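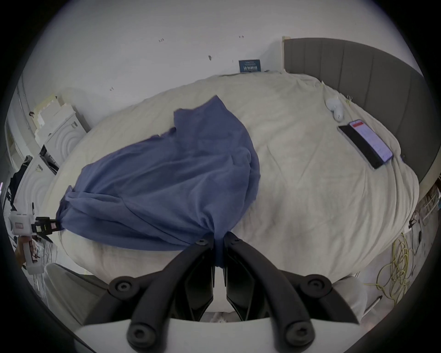
Folding on the bed

Folding on the bed (also bed folding, flat-bed folding) is the household practice of using a made or half-made bed as the work surface for folding laundry. Common in small homes with no free table. Mostly towels, T-shirts, pillowcases, and other flat pieces. Larger items (fitted sheets, duvet covers) are folded on the bed too but usually finished standing up.

Surface

A bed is wide, soft, and about hip height or lower. Width is the main advantage. Softness is the main drawback: a duvet gives under the hand, so creases pressed into the cloth don't hold the way they do on a table. Cream and white bedding is often preferred by people who fold dark things, edges are easy to see against it. Lint is also easy to see against it.

Some folders strip back the duvet and work on the sheet. Firmer, flatter. Others pull the duvet tight and leave it. A rumpled duvet makes a rumpled fold, more or less.

Upholstered headboards, especially gray ones with vertical channels, collect fluff in the stitching and are best kept out of the folding area. Start at the foot.

Basic method

For a single cloth or towel:

Lay it out loosely, long side toward you.
Take two corners and pull. The pull matters more than smoothing by hand. A cloth that has bunched into a twist should be opened from the twisted end first, otherwise the twist just moves along.
Bring one short edge over to the other. Press from the fold outward.
Fold again, in half or thirds depending on the shelf.
Set to one side of the bed, low corner if possible, so it dosen't get sat on.

Shirts follow the same order but face down, sleeves in first.

Two-end method

With two people, or one person able to hold both ends, the cloth is stretched between two points before it touches the bed again. Faster for long pieces. The household writer Vasiliki Katsaros calls this "the ferry" in her booklet for the Rallbridge home skills course, the name has stuck locally but is not used much elsewhere. She recommends one firm tug and no shaking indoors.

Where the piles go

Finished pieces usually end up in a lower corner of the bed, near whoever is folding. The upper part, by the headboard, tends to fill with pocket things: phone, earbuds, cable, tissue. Most guides suggest clearing these first. Most people don't. A phone left on the bedding with the screen on is the usual companion to the task, for music or for reading between pieces.

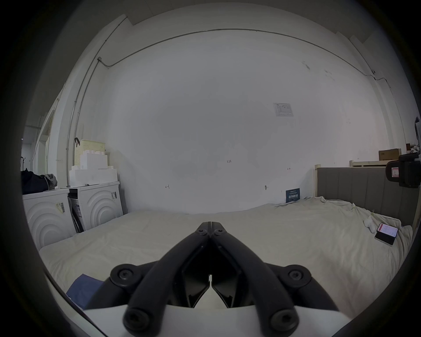
Piles should stay low. Four or five towels is a sensible limit on a soft mattress, after that the stack leans and has to be done over. Dark blue and black pieces are often kept in their own pile, partly for lint and partly because they are hard to tell apart in evening light.

A shelf or ledge above the headboard is useful for boxes but a poor place for folded cloth. Things slide down behind the bed.

Compared with other surfaces

Table: firmest, best creases, usually covered in something else. Floor: widest, hard on the knees. Ironing board: too narrow for anything but shirts. Sofa: works for socks.

The Sello housekeeping survey, run in one town in February, had 209 replies. Of these 35 said they folded at a table. The bed was the most common answer. The survey has been criticized by Arash Shirazi for leaving out people who do not fold at all.

Common mistakes

Folding while the cloth is still damp. Folding on top of a duvet that then has to be straightened, which undoes the pile. Leaving the last 2 or 3 pieces "for later" and sleeping next to them.

Name and usage

"Bed folding" is sometimes confused with the folding bed, a piece of furniture. See separate entry. Zhuravel's home dictionary lists both under the same heading, wich does not help.

See also: Laundry sorting; Duvet; Towel; Linen closet; Hospital corner

Comments (3)

Yaryna Bilyk
Thirds for towels, always. Halves never fit my shelf. Could the article say which it means by long side for a square cloth?

Stepan Hordiienko
Strip the duvet back, it takes a minute. I folded on top of it for years and my shirts looked slept in.

Peadar Ní Bhriain
Sofa is fine for more than socks. Dish towels too.

We use cookies to remember your reading settings. Accept / Manage choices

Contact the editors | Copyright Fisus Home Reference | Back to top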